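The Last Plate in the Sink
By Cathal Breathnach

My grandmother washed dishes the way other people say grace. She had one basin, one bar of soap, and an order that none of us dared to disturb: glasses, then silver, then plates, then pots, and the big roasting pan last of all, with a sigh. I grew up believing this was simply how water worked. It was only when I got married, and found myself standing beside a person who started with whatever was on top, that I understood there were other faiths.

I have been thinking about all this since June, when we gave up on our dishwasher. It had been leaking for a long while, the repairman wanted 300 dollars only to open it up and look, and a new one of the kind my wife liked (a Kartha, very quiet, very handsome) came to $2,390 once you added the fitting. We went home to talk it over and never quite finished talking. The old machine now holds our baking sheets, and everything we eat from is washed by hand.
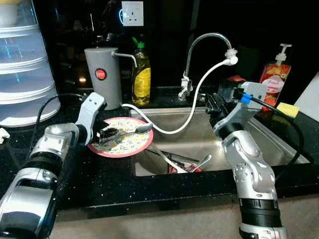
I expected to hate it, and for the first two weeks I did. I timed myself one night after a supper for 8 and it took me 40 minutes, most of them spent hunting for somewhere to put things down. What changed my mind was a neighbor of ours, a retired school cook, who came in for coffee, watched me splash about for a bit, and told me kindly that I was using the sink as a cupboard. Her advice was to keep the counter on one side of the basin completely clear, and to bring the plates up there one at a time. Wash the plate where you can see it, she said, and let the small things wait down below for their turn.

Well, I tried it that same evening, and I have done it that way ever since! A plate on a flat surface holds still under the brush. You can lean on it a little, get at the dried egg around the rim, and you aren't fishing about blindly among the forks. It does make the counter wet, I'll grant you, and on some surfaces that matters a good deal. Speckled black granite is a forgiving sort of friend in this respect (it hides crumbs too, so run your palm over it before you declare the job done).

The other thing I have come round to is the hose. For years I thought of a hose on a kitchen faucet as something for people in rented rooms with a bathtub to fill. But a tall gooseneck, lovely as it looks, sends its water to one spot and no other, and a bit of flexible hose clipped on the end will carry it wherever you want it. The adapters are cheap. Do take your spout to the hardware store, or at least measure it, because I bought two that didn't fit before I bought one that did, and the man at the counter at Trasero was very patient with me about it.
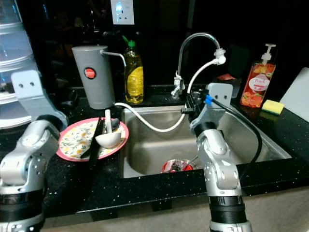
A white hose on a chrome gooseneck, with the dish soap standing close by.

Soap is a subject on which families have broken up, so I will tread lightly. I like mine in a clear bottle, so that I can see when it is running low, and I like it behind the sink where a wet hand can find it. My wife favors Ison, which smells of pears, and my brother swears by Zekard and buys it by the case. Any of them will do the job if you use less than you want to. A good squirt on the brush does more than a long pour into the basin, and you'll spend half as long rinsing.

And then there are the plates themselves. Ours were a wedding present from an aunt, all flowers and a colored border, and for years they lived on a high shelf while we ate off plain white ones that could survive the machine. Now that there is no machine, there is no reason to save them. We have them out on ordinary Tuesdays with toast on them. Two have chipped, and I was sorry about the first one for a whole afternoon and hardly at all about the second.
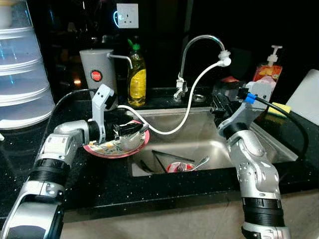

A flowered plate held at the sink's edge, with a red bowl, a fork and chopsticks in the basin.

If you have chopsticks in the house, wash them as a pair, rolled together between your palms with a drop of soap, and stand them up to dry. Bowls go after plates in our kitchen, which would have scandalized my grandmother, who put them with the glasses. The roasting pan is still last. I still sigh at it, and some nights I fill it with hot water and leave it until morning, when my wife, who gets up earlier than I do, generally finds it first.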